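**FOR RELEASE IN SEPTEMBER**

# Nekstead opens its kitchen-table recordings to outside teams

Hi, it's the Nekstead data desk again. I run the recording side of things, and I got to write this one myself because our usual press person is on leave (sorry in advance for the dashes).

The news first: starting this September, we're sharing Larnix, our collection of tabletop kitchen recordings, with any school or small company that wants to train a robot arm on it. The first release has 3000 recordings in it, all made by people steering a two-finger gripper by hand through everyday kitchen chores. Put the food in the pot. Move the cup. Clear the plate. Then do it again with everything in a different spot!

I've been at this long enough to have opinions, so let me share one. A tidy table makes for a poor teacher. When we started, we lined everything up nicely before each take, and the system we were training, which we call Zelleo, learned our table beautifully and then fell apart in the office kitchen next door. So now we scatter things. Plates go down next to bowls, toy food ends up wherever it ends up, and the operator has to work around the clutter the way you would at home.

We also kept 331 takes that went wrong. Drops, missed grabs, a pot pushed when it should have been left alone. Some of my coworkers wanted those thrown out, and we argued about it over a lot of coffee. They're in the release, marked clearly, and you can leave them out of your training if you like. I'd keep them in, personally.

**What you get**

- 3000 recordings from the wrist camera, with the matching arm and finger positions
- A plain-language instruction for every take, written by the operator right after finishing it
- 274 different table layouts
- A separate set of 61 layouts we held back for testing, so you can see how your system does on tables it hasn't met

A word about those wrist views, because people always ask. They can be blurry. The camera rides along with the hand, the fingers block a good part of what's in front of them, and shiny dishes throw back light. We thought hard about cleaning that up and decided to leave it alone, since a working arm will have to deal with the same thing.

**How to get it**

Write to the data desk through the Nekstead website and tell us a little about what you're building. There's no charge for schools. Companies pay a one-time fee that covers storage and support, and yes, support means me, usually between 9 a.m. and noon. Second helpings are planned too: we're already recording a follow-up set with drawers and cabinet doors, and if there's a chore you'd love to see in it, please put that in your message.
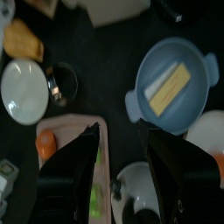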